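招人啦:来帮我们教机械臂干活(远程示教采集,兼职/实习都行)

大家好,我是 Caroline Masanja,在 Flundari 项目里管数据采集。说是"管",其实大半时间我自己也坐在那儿推手柄、重置任务、给片段打标签,所以这篇招人帖就由我来写了,写得啰嗦一点,你们多担待。

先说我们在干什么。Flundari 是 Iltberg 下面的一个小项目,做桌面机械臂的模仿学习。模型不是靠人一行行写规则教出来的,它要看很多很多遍人是怎么操作的:怎么靠近一个东西,什么时候慢下来,夹爪从哪个角度落下去,没对准的时候怎么退回来再试。这些"人是怎么做的",就是我们要收集的示范。现阶段绝大部分示范都在仿真里采,你在家里或者在我们办公室,对着屏幕操作一条虚拟的机械臂,系统把你的每一步都记下来,最后变成训练数据。

这一轮我们要凑齐 500 条合格示范,全部来自桌面操作类任务。目前组里连我在内只有两个人在采,手都快推出茧子了(夸张了,但手腕是真的酸)。所以想再招 7 位示教员,大家一起把这批数据做完,做得好的后面还有别的任务接着来。

具体一天是什么样的呢?你登录采集工具,领一个任务,任务卡上会写清楚目标和起始状态。先有一次不计入的热身,随便动动,找找手感。然后正式开始录。一条示范短的很快就过去了,长的要磨一会儿,中间如果你觉得这条废了,按一下丢弃键就行,没有人会怪你。录完以后你要自己回看一遍,打上"合格""有瑕疵"或者"失败",再写一句备注。备注特别重要!"夹偏了"三个字也行,但要是你能写"下降的时候手腕转多了,碰到了旁边",我会高兴得请你喝奶茶。

每条任务的光照、物体摆放和视角都会变,有的亮堂堂,有的暗得像傍晚忘了开灯,画面还带噪点。这是故意加的随机化,模型不能只会在一种光线下干活。所以你可能刚适应了一个房间,下一条就换了样子,得重新判断深度和距离。

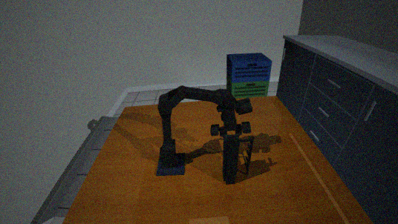 刚来的人最容易栽在哪儿?深度。屏幕是平的,你以为夹爪已经到物体正上方了,其实还差一截,或者已经过了头。我第一周录的东西现在回头看简直不忍直视,十条里面能有一条顺畅的我就谢天谢地。后来慢慢学会了看影子,影子和物体之间的关系会告诉你很多事情。这些窍门培训的时候我都会讲,不用自己瞎琢磨。

另一个问题是太快。打游戏厉害的同学上手普遍比较猛,一把推到底,动作倒是帅,可是对模型来说没什么用,它学到的就是横冲直撞。我们要的是稳的、连贯的动作,靠近目标时自然减速,夹住之前有一个很短的停顿。反过来也别慢到像在拆炸弹,中间停太久的片段,筛选的时候也会被剔掉。

再说说失败的示范。很多人以为失败的就没用,其实我们会单独留一批"失败后纠正"的片段:没夹稳,松开,退回去,重新来,最后成功。这种数据特别值钱,因为机器真正干活的时候总会出错,它得知道出了错怎么办。不过请不要故意演失败,演出来的和真的差别很大,我看得出来的,哈哈。

我们想找什么样的人

坐得住,有耐心,同一个动作做第四十遍还愿意好好做。这是最要紧的一条,别的都可以学。

手比较稳,用过游戏手柄或者三维软件的会上手快一些,没用过也完全没关系。我们这里录得最好的一位,之前是做陶艺的,来之前从没摸过手柄。

说话写字清楚。中文或者英文备注都可以,别写只有自己看得懂的缩写就好。

每周能固定拿出几段完整的时间。零零碎碎的十分钟不太行,刚找到手感就得停,可惜了。

不要求会编程,不要求学历,不要求懂机器人。如果你刚好会一点 Python,又对数据筛选感兴趣,请在邮件里提一句,我们有个质检的小岗位也缺人,两边可以兼着做。

年满十八周岁即可报名。需要能稳定上网的电脑,手柄我们寄给你,做完了再寄回来(或者下一轮接着用)。容易晕三维画面的朋友请慎重考虑,我自己坐久了偶尔也会晕,起来走一走就好,但如果你平时看第一人称视角就难受,这份工作可能会让你很辛苦。

在哪里做,怎么算钱

可以全程远程,也可以来 Korkport 的办公室。办公室不大,但椅子是好椅子,这一点我争取了很久。来现场的好处是有问题一扭头就能问,坏处是会被我拉着讨论某一条示范到底算合格还是有瑕疵。

报酬按小时结算,不按条数。这点我想多说两句。之前我在别的地方干过按条计费的标注活,大家都在赶数量,谁还管质量呢?按小时算,你就不用为了多录一条而把前一条糊弄过去。培训时间照样付钱,回看和写备注的时间也付钱,系统卡住了、你在那儿干等的时间,同样付钱。具体的时薪会在第一次通话里告诉你,不会等你试完工才讲。

操作记录只包含手柄输入和仿真里的状态,不录你的摄像头,也不录麦克风。你的名字不会出现在数据里,每个人只有一个编号。我的编号是 41,挺喜欢的,舍不得换。

怎么报名

发一封邮件给招募组,主题写"Flundari 示教员",地址在本页底部的联系栏里。正文不用写得很正式,讲讲你是谁、每周什么时候有空、想远程还是来现场,再讲一件你做过的需要耐心的事情。拼图、织毛衣、修自行车链条、给猫剪指甲,都算。简历愿意附就附,不附也不影响。

报名截止到 2024年8月8日。我会自己看每一封信,所以回复可能慢一点,请别着急。合适的话先约一个简短的通话,然后安排一次付费试工,你录几条示范,我跟你一起回看。试工的时候录得磕磕绊绊很正常,我主要看你听完反馈以后怎么调整,第一条好不好看真的无所谓。

几个常有人问的事

能不能和朋友一起报?可以,各写各的邮件,在信里提一下对方就行。排班的时候我尽量把你们放在同一段时间,但不保证任务一样。

会碰到真的机械臂吗?这一轮不会,全在仿真里。今年3月我们试过一小批实物采集,后面可能还会做,到时候优先问已经在组里的人。

时差怎么办?采集工具全天开着,你什么时候录都行。只有每周一次的回看会需要大家凑到一起,会议有录像,实在来不了就看录像,把想问的写在任务备注里,我会一条条回。

左撇子行不行?当然行!手柄的左右摇杆可以对调,设置里有选项,而且我很想要左撇子的示范,大家的动作习惯不一样,数据才丰富。

中途不想做了呢?提前跟我说一声就好,已经做完的时间照常结算,把手柄寄回来,运费我们出。

暂时就想到这些,有别的问题直接写信问我。如果你自己没空,但是身边有那种能安安静静拼一下午拼图的朋友,麻烦把这一页转给他们,先谢谢啦!

Caroline
Flundari 数据采集组,Korkport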